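4.2 Cell layout and upkeep

The kitchen cell is one of the simulated cells in the Sistinlow set and the one we used for every result in Section 5. It holds a single arm fixed to a pedestal, a counter within reach of the arm, and the furniture of the surrounding apartment. The apartment model came to us with the rooms already furnished. We kept the walls, floors and chairs as they were, since moving them would have meant baking the lighting again, and we changed only the counter area and the mount.

The arm is white and carries a black two-finger gripper. Its base is bolted, in the sense of a fixed joint with no compliance, to a dark wooden cube. In the first version of the cell we placed the base directly on the countertop. This left too little space between the lower links and the objects nearest the base, and the planner spent much of its time looking for ways around its own elbow. Moving the base onto a separate pedestal beside the counter fixed this. The pedestal is a static body, and its collision shape is a plain box that matches the visible mesh on all sides.

The mount position was set once and then locked. We store it in the cell file as an offset from the nearest corner of the counter, so that the whole group can be moved to another room without being measured again. Anyone who edits the counter mesh has to rerun the offset script. We forgot to do so on one occasion, and the base sat 8 mm inside the counter edge for a full batch of trials. The solver pushed the two bodies apart at every step, which showed up as a faint shake at the wrist. Those trials were thrown out and run again.

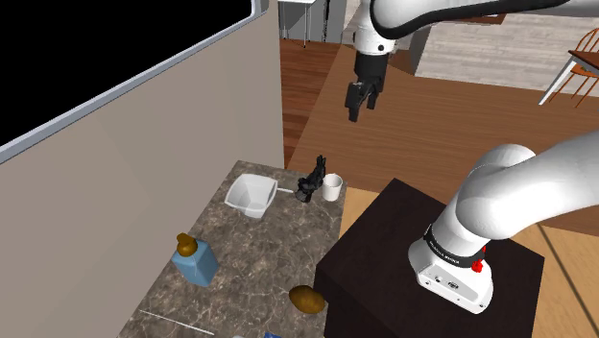 Objects are drawn from the Kinelik household set and dropped onto the counter from a low height at the start of each episode. We let them settle for 60 simulation steps before the arm is allowed to move. The set mixes stiff and rounded shapes on purpose. Bowls and cups usually come to rest within a few steps. Bottles may end up on their sides, and a potato will keep rocking for some time if its collision mesh is too coarse. Thin utensils gave us the most trouble. With the default contact margin they sank partly into the marble surface, and the fingers closed on nothing. We reduced the margin for any object with one side thinner than 8 mm and left it alone for the rest.

The rest pose has the gripper open and pointing down. We chose it so that the first motion of an episode is short and does not sweep across the objects. The fingers are commanded fully open at reset, and the controller checks the joint reading before it accepts a goal. If the two values do not agree, the episode is marked as failed at setup and is left out of the success rates.

Simulated cells need upkeep too, though this is seldom reported. Ours was checked after every 900 episodes. The check has a fixed order. First, the arm is driven through 40 stored poses with the counter cleared, and the joint positions are compared with those saved when the cell was built. Second, each object in the set is dropped alone and its resting height is recorded. Third, the gripper closes on a test block at the center of the counter, and the contact forces on the two fingers are compared. The full check is run without rendering and can be left to finish overnight.

Most faults found in this way came from changes made elsewhere. An update to the Jaltness physics layer altered the default friction of wood and stone surfaces, and objects began to slide on landing. The arm passed its pose test without any difference, so the fault would have gone unnoticed without the drop test. We now write friction values into the cell file for every surface the objects can touch, including the floor, and no longer rely on defaults.

One fault remains open. When an object falls off the counter on the pedestal side, it can come to rest against the cube, where the arm cannot reach it without folding back over its own base. The planner reports no valid path, and the episode runs until it times out. We tried a low invisible wall along that edge but removed it, as the gripper sometimes struck it during side grasps. At present these episodes are counted as failures, and they are listed separately in the results.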